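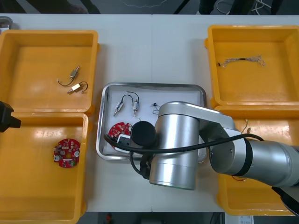
Did the cell sort parts reliably enough to run without a person beside it? On the evidence of our log, we would not leave it alone, and we doubt the stop count shows the worst of its faults.

5 min read

4.2 Silent faults

The Medero controller records a fault only when motor load passes a set limit. Over 3,364 cycles it recorded 121.
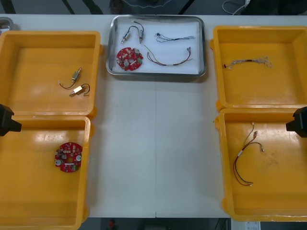
That number has been quoted as proof of a mature system. We are less sure. A harness that snags lightly on a bin rim may never reach the load limit, and the controller then writes the cycle down as a success – whatever state the wire is in. When Masilela checked the log by hand, she found two such cycles in one short stretch.
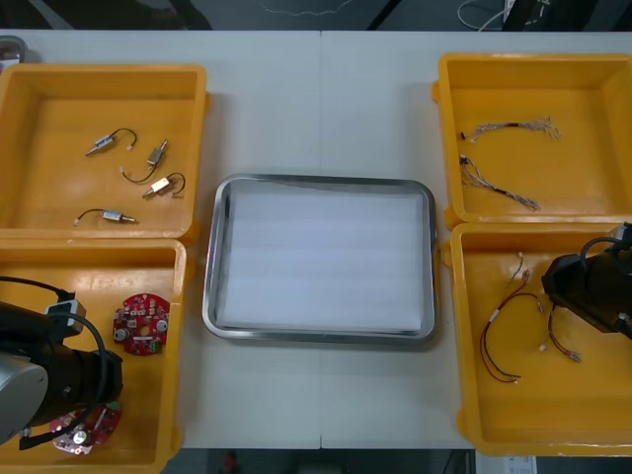
Figure 5. Parts bins and central tray, with both arms over the near bins.

Rigid parts gave little trouble. Wire harnesses did, and the supplier's answer was to lower the load limit. We tried this at Brarnwood in December. False stops went up, and we saw no clear gain in snags caught. 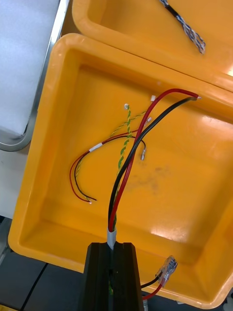 Bongani Mofokeng objected that a false stop costs a minute while a missed snag can cost a connector, so the lower limit was still the safer choice. We accept the point about cost. It does not show that load is the right thing to measure, and the Skikero trials left that question open too.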